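Skarnent list: physics of bowling sports
Subject: Re: Why does a bowl hook more at the finish?

Replying to the question from the Marino end of the list, which I've left in below.

> We've been going around in circles on this at the club. A bowl leaves
> the hand and runs close to straight for the first half of the green,
> then bends harder and harder until it stops. One camp says the bias
> "takes over" when the bowl gets slow, as if it was switched off before
> that. The other camp says the force is the same the whole way and we're
> imagining the hook.
>
> Two more things while I'm here. Why does a fast green give a wider
> draw, when the bowl is rolled more gently on it? And does a heavier
> bowl of the same model take a different line? Mine are 1495 grams and I
> am told I should drop a size and see it swing more.
>
> Happy to be pointed at an old thread if this has been done to death.

It has come up before, but the old thread wandered off into carpet greens and never got back, so I'll have a go at all of it.

Your second camp is right about the force and wrong about the hook. A bowl has its centre of mass slightly off to one side of the running line, because of the way it is shaped. Gravity pulls down on that offset the whole time, so there is a steady tipping effect from the moment the bowl is on the grass. It doesn't switch on.

What changes is how the bowl responds to it. A rolling bowl is spinning about a roughly horizontal axle, and when you try to tip something that is spinning, its axle swings around instead of dropping. With a fast spin it swings slowly. As the bowl loses speed it also loses spin, and the same tipping effect swings the axle around more quickly. The direction of travel follows the axle, so the bowl turns.

There is a second part that often gets left out. The slower bowl is also covering less ground each second. So it is turning more per second, and each second is a shorter piece of green. Put those together and the bend per metre goes up as the inverse square of the speed. At half the speed you get four times the bend per metre. The hook is real.

If you start with a simple model (steady drag from the grass, small bias, no slipping, dead level surface) you get a curve that keeps its shape whatever length you are playing. A short end is just a scaled-down copy of a long one, and the angle you aim off the centre line comes out the same for both. Most coaches will tell you to keep your grass line from short jack to long, more or less, so the model is in decent company there. It goes bad in the last part of a metre, where it wants the bowl to spiral in on itself. Real bowls fall over a bit first, and the running surface isn't a knife edge.

On fast greens, bear in mind how green speed is measured here. It is the number of seconds for a bowl to travel 27 metres and stop, so a bigger number is a faster green. The bowl is delivered more gently and spends longer on the grass. Less drag means less loss of speed per second, so the bowl spends more time at each speed on the way down, and the axle has more time to swing. In the model the total turn between any two fractions of the starting speed goes up in direct proportion as the drag goes down. That is your wide draw.

Weight is the one people argue about. If two bowls have the same size and shape, and one is simply made of denser stuff all the way through, the mass cancels. The tipping effect goes up with mass and so does the spin the bowl carries. Same line, as far as that part goes. What doesn't cancel is the grass. A heavier bowl sits down into it differently, and I have never seen a measurement of that I would trust to more than "a bit". A change of size is a different matter again, as the radius comes into it and the maker may have cut the bias a little differently too. I wouldn't change down looking for swing. Change if the bowl doesn't fit your hand.

We did try some of this at Camarcombe in June, on the outside rink, with 2 sets of the same model in different sizes and 80 deliveries off a wooden ramp. The ramp was the weak point. It let the bowl go with a wobble perhaps one time in five, and a wobbling bowl runs short and narrow. With those thrown out the two sets finished with their groups overlapping, and the gap between the middles was smaller than the spread we got from the grass drying out through the afternoon. I would not call that proof of anything except that you need to alternate the sets, which we only did for the second half.

The write-up by the Farano group handles the drying problem better. They ran a reference bowl between every pair of test bowls and corrected to that. Their ramp is a curved channel with felt in the bottom and I'd copy it if I was starting again. They found the drag isn't steady either — it rises somewhat as the bowl slows — and that pulls the finish in tighter than the simple curve predicts. I haven't worked through how much of the hook should be put down to it. If someone on the list has, I'd like to see the working.

One thing I'd ask of the Marino people. You have a rink with a known fall across it, and a run of both hands on that rink, same bowl and same ramp height, would let us separate the slope from the bias. Add the green speed before and after, please, and a note of which direction the nap was cut.

Raw distances from our session are in plain columns. I can send them to anyone who wants them. The columns are delivery number, set, finish length, finish offset, and a W where we saw a wobble.

Camarcombe

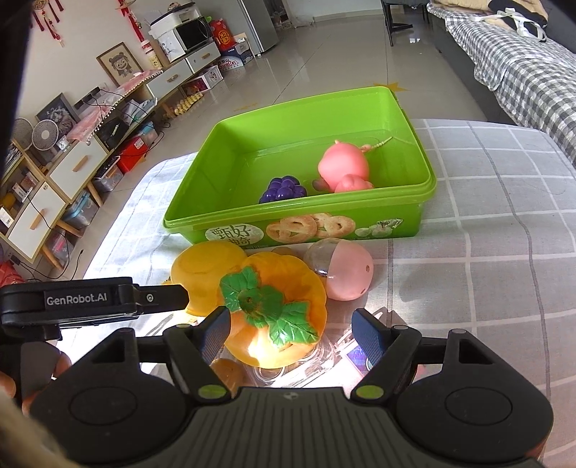
List information

You are receiving this because you are subscribed to the Skarnent list. Replies go to the whole list. To write only to the sender, change the address before you send. Please trim quoted text to the part you are answering.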